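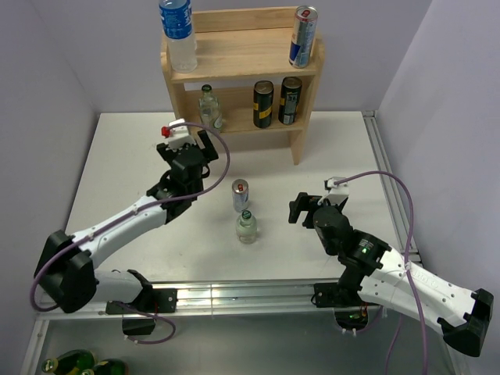

키 큰 병은 늘 위 칸에 두어야 하느냐는 질문이 게시판에 올라왔다. 자기 집 선반은 위 칸이 더 좁아서 큰 페트병이 아래로 내려가는데, 그런 배치도 같은 분류로 적어도 되느냐는 내용이었다.

적어도 된다. 위 칸과 아래 칸은 높이로만 구분하고, 어떤 용기가 어느 칸에 맞는지는 정하지 않는다. 다만 칸 사이에 끼워 넣느라 병을 눕힌 경우에는 자세 항목에 "눕힘"을 적어야 한다.

Flultgate 음료 선반 정리 모음

개요

Flultgate는 작은 2단 나무 선반에 음료 용기를 올리고 내리고 자리를 바꾸는 정리 작업을 모은 자료다. 배치 100건이 들어 있고, 각 배치에는 사진과 짧은 한국어 메모가 붙는다. 메모에는 어떤 용기가 어느 칸의 왼쪽, 가운데, 오른쪽에 있는지, 아직 테이블에 남은 것이 있는지를 적었다.

처음에는 Guimarães 작업실의 비품 목록에 딸린 문서였다. 음료 칸이 자주 어질러져 정리 기준을 적어 두다가 분량이 늘어 따로 떼어 냈다. 그래서 초기 메모에는 음료와 관계없는 말이 몇 줄 섞여 있다. 고치지 않고 두었다.

선반

밝은색 나무로 된 2단 선반이다. 위 칸은 넓은 판이고 뒤쪽에 낮은 가로대가 있다. 양쪽 옆판 사이에 아래 칸이 있다. 선반은 흰 테이블 위에 올려 두고 쓴다.

위 칸은 위가 트여 있어 용기 높이에 제한이 없다. 아래 칸은 위 칸 판이 천장 구실을 하므로 용기를 앞에서 밀어 넣는다. 위에서 내려놓으려다 판 모서리에 부딪치는 일이 많다. 배치를 새로 만들 때 가장 먼저 주의할 부분이다.

용기 분류

용기는 다음 5가지로 나눈다.

페트병: 투명한 플라스틱병. 라벨 색을 함께 적는다.
긴 유리병: 목이 가늘고 어깨가 있는 병. 뚜껑 색을 적는다.
낮은 유리병: 몸통이 짧고 둥근 병.
긴 캔: 키가 큰 캔. 바탕색을 적고 띠가 있으면 띠 색도 적는다.
작은 캔: 키가 작은 캔. 고리 색이 눈에 띄면 적는다.

상표명은 적지 않는다. 같은 음료라도 나라마다 포장이 달라 메모를 읽는 사람이 헷갈린다. 색과 모양만으로 구별되지 않는 용기 둘이 나란히 있으면 "왼쪽 것", "오른쪽 것"으로 쓴다. 내용물이 차 있는지도 적지 않는다. 캔은 겉에서 알 수 없고, 투명한 유리병도 사진만으로는 판단이 어렵다.

배치 메모 쓰는 법

위 칸부터 쓰고, 각 칸은 왼쪽에서 오른쪽으로 쓴다. 테이블에 있는 용기는 마지막에 쓴다. 좌우는 선반을 정면에서 본 사람의 기준이다. 옆에서 찍은 사진이라도 기준을 바꾸지 않는다.

용기가 다른 용기 뒤에 겹쳐 일부만 보이면 "뒤에 겹침"이라고 쓰고 보이는 것만 적는다. 뚜껑이 사진 밖에 있으면 뚜껑 색은 비워 둔다. 짐작으로 채운 칸은 검토할 때 지운다.
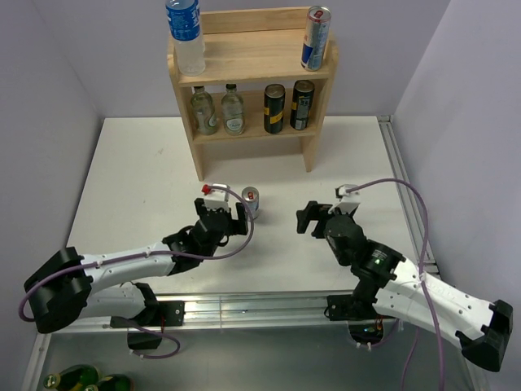 아래 칸에 유리병 둘과 긴 캔 둘, 선반 앞 테이블에 작은 은색 캔.

이런 배치의 메모는 다음과 같이 쓴다.

위 칸: 왼쪽 끝 페트병(파란 라벨), 오른쪽 끝 긴 캔(은색과 파란색).
아래 칸: 유리병, 유리병(흰 타원 라벨), 긴 캔(검정, 노란 띠), 긴 캔(검정).
테이블: 작은 캔(은색) 세워 둠.

정리 기준

정리가 끝난 상태는 세 조건으로 본다. 테이블에 용기가 남아 있지 않을 것, 모든 용기가 서 있을 것, 바닥면이 선반 판 밖으로 나오지 않을 것. 간격은 보지 않는다. 병끼리 닿아 있어도 서 있으면 된다.

라벨이 앞을 향하는지도 보지 않는다. 예전 판에는 라벨 방향 항목이 있었는데, 둥근 캔은 어느 쪽이 앞인지 의견이 갈려 뺐다. 옛 파일에 남아 있는 "방향" 열은 무시하면 된다.

작은 캔과 낮은 유리병은 어느 칸에 두어도 된다. 아래 칸이 이미 차 있으면 위 칸 가운데에 두는 편이 꺼내기 쉽다. 아래 칸 안쪽에 작은 캔을 넣으면 앞줄의 긴 캔에 가려 메모를 쓰기 어렵다.

파일 구성

배치 폴더: 배치별 사진
메모 폴더: 배치별 텍스트. 사진과 번호가 같다.
용기표: 용기 종류와 색 표기 목록
변경기록: 판마다 바뀐 내용

텍스트는 모두 UTF-8이다. 용기표의 색 이름은 Skonum 표기를 따른다. 짙은 초록과 검정이 섞인 캔은 Skonum에서 "검정"으로 묶는다. 사진에 따라 더 푸르거나 더 어둡게 보일 수 있으므로 색 이름만으로 용기를 찾지 말고 모양도 같이 확인한다.

알려진 문제

메모 30건은 한 사람이 쓰고 다른 사람이 확인하지 않았다. 용기표에 "미확인"으로 표시했다.
투명한 병과 밝은 벽의 경계가 흐려 병의 높이를 잘못 적은 메모가 있다.
긴 유리병과 낮은 유리병의 구분이 초기 메모에서는 일정하지 않다. "유리병"이라고만 쓴 것은 둘 중 어느 쪽일 수도 있다.
선반이 한 종류뿐이다. 문이 달린 장이나 냉장고 칸에는 여기 기준이 그대로 맞지 않는다.

수정 제안

메모의 오류는 배치 번호와 고칠 문장을 적어 보내면 된다. 새 배치를 보낼 때는 사진과 메모를 함께 보내고, 용기표에 없는 용기가 있으면 분류와 색을 제안한다. 음료가 아닌 물건은 받지 않는다. 양념병과 통조림은 Sulix 쪽에서 따로 모으고 있다.

마지막 수정: 2018년 6월 14일 목요일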